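OK so a few of you asked how the no-new-clothes year is going. Short version: I made it through January and then some. Long version is a thread, get a snack.

Background for the new people. Last winter I moved from a two bedroom in Plelbridge to a much smaller place in Prurberg, and I had to carry every single thing I own up the stairs myself (hi Natalie, I know you helped, you carried the lamp). Somewhere on the second flight with my third bag of sweaters I thought, why do I have this many sweaters.

So the rule is no new clothes for a year. Socks and underwear don't count. Thrift stores do count, which was a hard one for me, because thrifting is basically my cardio.

First thing I learned is how much of my shopping was just being bored in line somewhere. I took the store apps off my phone and for the first week I kept opening the weather instead. I was so informed about the weather you guys.

Second thing, I own 7 black shirts. SEVEN. I laid them out on the bed and four of them are the same shirt. I remember buying every one of them and being thrilled about it each time.

People keep asking if I'm saving a ton of money. Kind of? I put what I'd normally spend in a separate account and Liam Rudd at work has been doing the same thing with takeout, so we compare on Fridays. He's winning. He was spending a LOT on takeout.

The hard part is events. I had a work dinner at Pearce (the place with the tiny chairs) and I really, really wanted a new dress for it. I wore the green one from my cousin's wedding with a cardigan over it and not one person said a word. Natalie didn't even remember it from the wedding and she was sitting next to me at the wedding!!

Mending has been the surprise of the whole thing. I could sew on a button before and that was it. Now I can do a hem, I can patch an elbow, and I can fix a pocket that's coming away — badly, but it holds keys.
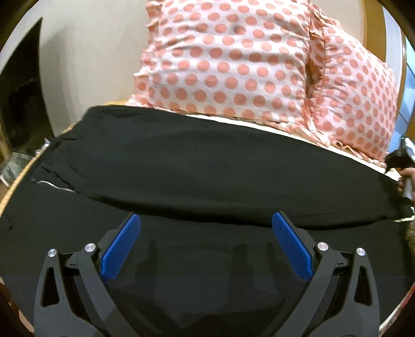
Do NOT try to learn darning from a ten minute video at midnight, by the way. I pulled the yarn too tight and one of my good gray socks now has a sort of knuckle in it. I wear it anyway. It goes in the left boot because the left boot is bigger.

Supplies if you want to start: a pack of mixed needles, thread in black, white and gray, small sharp scissors you hide from everyone in your house, and a seam ripper. Get the seam ripper. You will need it so much more than you think.

I did slip up once and I'm going to own it. 2 weeks in I bought a scarf at the train station because my neck was cold. Natalie says a scarf is an accessory so it's allowed. I say I knew what I was doing.

Next up is the coat. The lining is shredded at both armholes and I've been putting it off, so if anybody has replaced a coat lining by hand please tell me how long it took, and please lie if it was more than a weekend.

Also still looking for a home for three of the four identical shirts. Size medium, Prurberg pickup, DM me.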